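**Reviewed: the Flullska folding station, as shown at the Ornier open day in Otbridge, November**

I run the laundry side of a small uniform service. We wash and fold for school teams, a couple of restaurants and one gym. Folding takes more of our paid hours than washing and drying put together, so when Ornier opened its Otbridge workshop for an afternoon to show the Flullska, I drove over to see it work. I don't own one. This review covers what I saw at the demonstration, what I was told, and what I think of it for a shop like mine.

## What it is

The Flullska is a folding station built around a robot arm with a two-finger gripper and a small camera mounted close to it. You put clean, dry clothes on a padded surface in a heap. The arm picks an item up, finds a part it can hold, spreads the item out and folds it. Then it moves the folded item to a stack.

Ornier rents the station. The price on the sheet they handed out was $1,494 a month, with service included and a deposit on top. There is no option to buy. The contract runs for two years, and I didn't get a clear answer about leaving early.

It plugs into a normal outlet. You do need a clear stretch of floor on the operator's side, more than I expected from the website, so measure before you call them.

## How the day was set up

Ornier let people in from 1 p.m. The workshop is at the back of an industrial park and the signs from the road were poor. Coffee was out, and there was a table of brochures. The demonstration ran over and over through the afternoon, so you could watch, walk away and come back.

I liked that visitors were allowed to bring their own laundry. I had packed a bag with the things that give my own staff trouble: slick team jerseys, aprons with long ties, and a fitted sheet. Other visitors had brought towels and T-shirts.

There was also a second product in the room, a sorting bin called the Feng. It was switched off the whole time I was there. The brochure says it separates lights from darks. I can't review a bin that wasn't running.

## How it did with easy items

Towels were good. The machine picked a towel up by a corner, let it hang, took the next corner and laid it down. The folds were square and the stack was neat enough to put on a shelf. It was slower than a person, but it kept the same pace all afternoon.

T-shirts were mostly good. The sleeves came out even. A few shirts ended up with the neck off center, and the operator left those in the stack so people could look at them. I appreciated that. At trade shows I've seen the bad ones disappear into a basket.

Cloth napkins were fine, though I don't think anyone would rent this for napkins.

## How it did with hard items

The apron was a failure. The ties wrapped around each other when the arm lifted it, and after a few attempts the station stopped and asked for help on its screen. The operator pulled the ties straight by hand and it went on. We fold a lot of aprons, so I would either keep doing those by hand or have someone tuck the ties in first. That second job takes nearly as long as folding the apron.

The fitted sheet was refused. The operator said sheets are not supported yet and gave me mine back. I'd take that over a bad fold, but the brochure has a photo of bed linen on the front, and it should not.

The jerseys were what I had come for. Jersey fabric slides over itself, the printing on it is stiff and the rest is soft, and the trim rolls up at the edges. My staff hate them. The arm took its time with these. It moved in low, closed on a fold, lifted a little, and then either carried on or let go and tried another place. Letting go and starting over was common. On one jersey it did this five times before it had a hold it would work with.

When it did get hold of a hem or a cuff, the fold that followed was clean. When it grabbed the middle of a panel, the jersey came up bunched and had to be put down again. The camera gives it a close look at the cloth, but a heap is a heap, and the edge it needs is often underneath. I would put the finished jerseys at a level I'd accept from a new hire in the second week. The numbers on the back were showing and the sleeves were in. Some needed a hand pressed over them to lie flat.

I didn't see it snag or pull a thread on anything. I checked my own pieces at home that night under a good lamp and found no marks from the fingers.

## Noise, safety and the people running it

It's quiet. You can hold a conversation next to it, and our dryers would cover it completely.

The arm slows when someone leans in. One visitor reached over to straighten a sleeve and the arm stopped until the hand was gone, then picked up where it left off. I would still want a line on the floor.

The staff knew the machine well and didn't oversell it. Questions about fabric got straight answers. Questions about money were sent to a form. I filled the form in and, as I write this, have heard nothing back.

## What I liked and what I didn't

- Towels and T-shirts come out shelf-ready, or close to it.
- It stops and asks when it's stuck - it doesn't ball the item up and move on.
- Visitors could bring their own laundry, and the poor results were left out in plain view.
- Anything with ties or straps needs a person nearby.
- The brochure shows linen that the station won't take.
- The contract is too long for a machine that is still being improved.
- Team jerseys get done, but slowly, and most of the time goes into finding a place to hold. The red one with the lettering and the striped trim is a fair sample of the job, with the fingers closed on a fold of white cloth beside all that red.
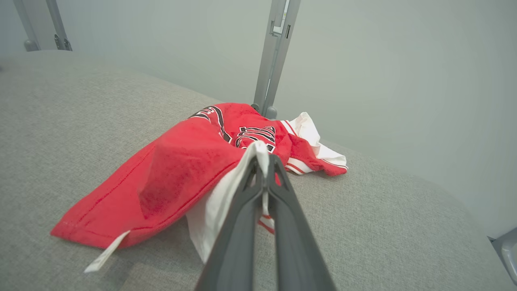 ## Would I rent one?

Not this year. If most of my work were towels I would ask for a trial, and a gym or a swim club should take a serious look. For team uniforms I'd want it to find an edge faster, and I'd want a contract I could get out of.

Ornier said there will be another open day in spring. I plan to go, and I'll bring the aprons again.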